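# Chapter 13: Open Bins and Sloped-Wall Containers

The open metal bin is among the simplest pieces of storage equipment in a plant, and most of its behavior follows from its shape.

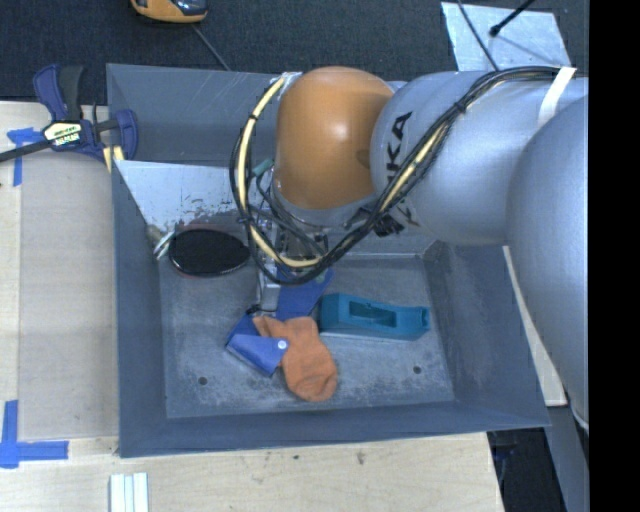
## 13.1 Wall Slope and Floor Area

A bin with sloping walls has a top opening larger than its floor. The difference is called the *spread*. A bin with a top opening 700 mm wide and a floor 631 mm wide has a spread of 69 mm across its width. Parts placed against a sloped wall tend to slide toward the floor, provided the slope is steep enough to overcome friction between the part and the sheet.

Spread costs floor area. In the Zemia layout used in the exercises, each bin is assigned shelf space according to its top opening, but its flat capacity is set by the floor alone.

## 13.2 Corners and Openings in the Floor

Sheet metal bins may be folded or welded at the corners. Folded corners add stiffness near the rim but can leave a narrow crease where small parts lodge. Round holes in a bin floor may serve for drainage or for mounting - the drawing should state which. Any hole sets a lower limit on the size of part that can be stored without a liner.

## 13.3 Surface Wear

Bin floors wear faster than bin walls. Scratches and pale, worn patches develop where parts are dropped or dragged, and the wear is seldom even. For inspection, the Hakala method divides the floor into equal squares and grades each one separately. A painted floor is graded on loss of coating, a bare floor on depth of scoring.

Section 13.4 applies these terms to the loading of mixed parts.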